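Ornurix Community Help
Home > Kitchen and pantry > Bins and labels

Shape marks on plastic bins: will marker hold, and how should tall items be stored?

Clyde Obi
Posted August 10, 2025

I am setting up a shared snack and drinks shelf with three open plastic bins in cream. They have slightly tapered sides, rounded corners, and an oval handle cutout near the rim at the front and another at the back. Each bin is 172 mm across at the rim and the shelf is 596 mm wide, so three fit side by side with 80 mm left over. Depth is not a problem.

The users do not all read the same language, and two of them are under five, so I marked the bins with shapes and left words off. The marks are a filled triangle on the left, a filled square in the middle and a filled circle on the right, drawn freehand in black marker on the front face below the handle. A key goes on the inside of the cupboard door. The categories are not final.

Three things I would like settled before I commit:

1. Marker durability. I used an ordinary black marker on bare plastic with no preparation. The bins will be wiped weekly. Is it better to recoat the marks, seal them or start over with vinyl?

2. Tall items. A chip can is longer than most of what goes in and tends to end up leaning across the bin. When it leans it covers smaller packs underneath, and people pull the whole bin out to look. Should it stand upright, lie flat or go elsewhere?

3. Juice cartons. They get put away either way up. Does it matter for an unopened carton if the base is on top?
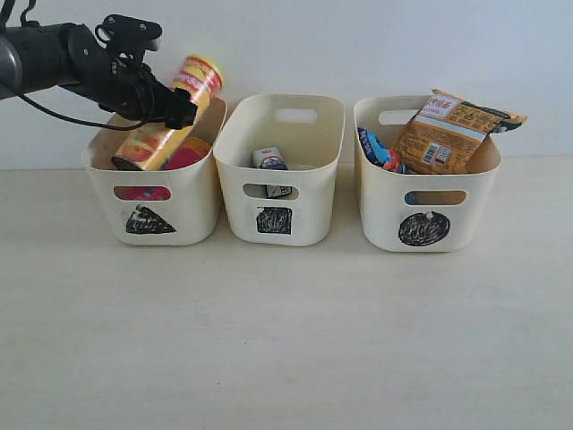
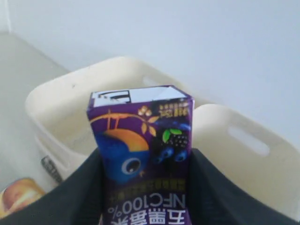 Euan MacRitchie

Taking these in your order.

Marker on smooth plastic fails by abrasion first and by solvent second. Weekly wiping with water and a drop of dish soap will leave a permanent marker readable for several months. Any cleaner containing alcohol can take it off in one pass. If you want the hand-drawn marks to stay, redo them as follows. Remove the old ink with rubbing alcohol. Scuff the area lightly with 1,000 grit paper, used wet. Rinse, dry fully, then draw the outline first and fill it in two thin coats. Dense scribbling in a single coat leaves thick ridges, and those wear off first. Test on the underside before you touch the front.

I would not seal it. Clear nail polish and most spray lacquers peel off this type of bin in flakes and take the ink with them. Vinyl is the better material if you own a cutter or can cut a clean circle by hand. Press it down on a flat part of the face, well clear of the corner radius and the handle cutout. An edge that runs into a curve will lift.

Tall cans: measure the inside depth at floor level, because the taper makes the floor smaller than the rim. If the can fits flat along the floor, lay it down first and put the small packs on top of it. If it does not fit flat, stand it upright in a back corner. A leaning can is the worst of the three options for the reason you gave. You also have 80 mm of spare shelf width, and that may be enough for a can to stand beside the bins. Check the diameter of yours.

Cartons: for a sealed carton, leave it upright. A short time inverted does no harm that I know of, but the folded seams are the weak point and a seep will show up there. Once opened, it goes in the refrigerator with the opening up, as the pack instructions say.

One change I would make to the key: put a copy at the eye level of the shortest user. Inside the door is fine for adults.

Bondarchuk

just use stickers

Clyde Obi

Inside depth at the floor is less than the can length, so flat is out. The can diameter is under 80 mm with little to spare. I will try it at the right-hand end of the shelf, next to the circle bin, and keep the corner position as a fallback.

Follow-up on the scuffing: does the rough patch hold dirt? The bins are light and anything gray will show.

Euan MacRitchie

Slightly, if the patch is larger than the mark. Mask around the shape with painter's tape – 2 mm outside the line is plenty – and scuff only inside that. Pull the tape before you draw or the ink will creep under it. I did a set of freezer bins this way in July and the only one showing a gray halo is the first, where I skipped the tape.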